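Progress report to the Brirnton Fund, guest rooms, December

Dear all, thank you again for the second payment, which came just when we needed it. The carpet tiles are laid, charcoal gray with the grain turned from one tile to the next, and I'm fonder of them than I expected to be! The white wardrobe is in as well, with its black hinges, and there's a brown robe on the hook.
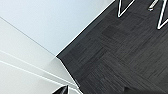
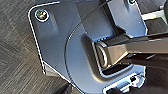
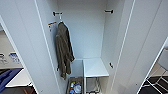 Velimir Nedeljković would like it noted that the shelf ought to sit higher, so that boots can go in the rack without a struggle, and he asks that we settle this before the other 5 wardrobes are ordered from Sovetti. I've promised to raise it with them on Sunday, when they're next over.

As for money, we have $487 left on the furniture line, and I would dearly like to put $300 of it toward bedding if you're agreeable.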